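Home & Living | Slow Weekends

I blame the cold-water swimming. Before I took it up in June I owned four bath towels, all of them grey, all of them thin enough to read a newspaper through, and I'd never given them a thought. Then I spent a morning shivering on the shingle at Mirgate and a woman called Thérèse Nguyen lent me hers. Reader, I nearly didn't give it back!

Thérèse has been swimming there for years and she has Opinions. Never fabric softener (it coats the loops, she says, and then they won't drink). Wash new ones twice before you use them. Give them a good hard shake before they go on the line.

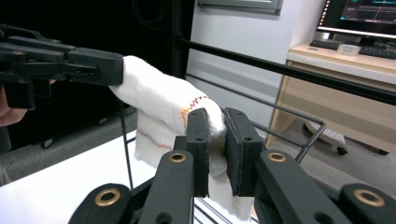
White terry with a line of bright zigzag stitching.

So off I went shopping, and oh dear, what a rabbit hole. Did you know people argue about towel weight the way other people argue about wine? I read 272 comments under one post about whether you can have a towel that's too thick. You can, by the way. I bought one from Medve that took two days to dry over the bath and smelt like a pond by the end of it.
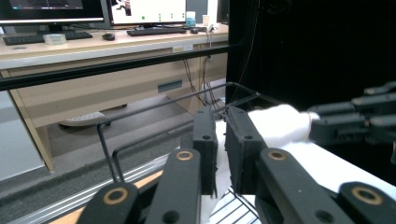
My gran would have laughed her head off. She had a cupboard of towels for best, which as far as I know were never used by anyone, and a pile of scratchy ones that did for the five of us and the dog. I loved those scratchy ones. You came out pink.

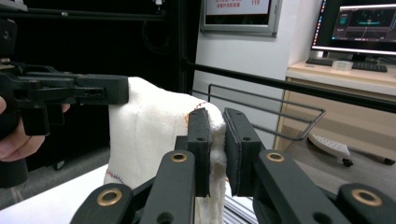 Photo: Gönül Kırmızıgül

I've settled on a middling sort of towel in the end, from a little shop called Tivano, and it lives in my swimming bag with a flask and a very ugly hat. Thérèse gave it a rub between finger and thumb and said it would do, once it had been through the wash a few more times. We're back in the water tomorrow if the wind drops. I'm bringing the ginger cake.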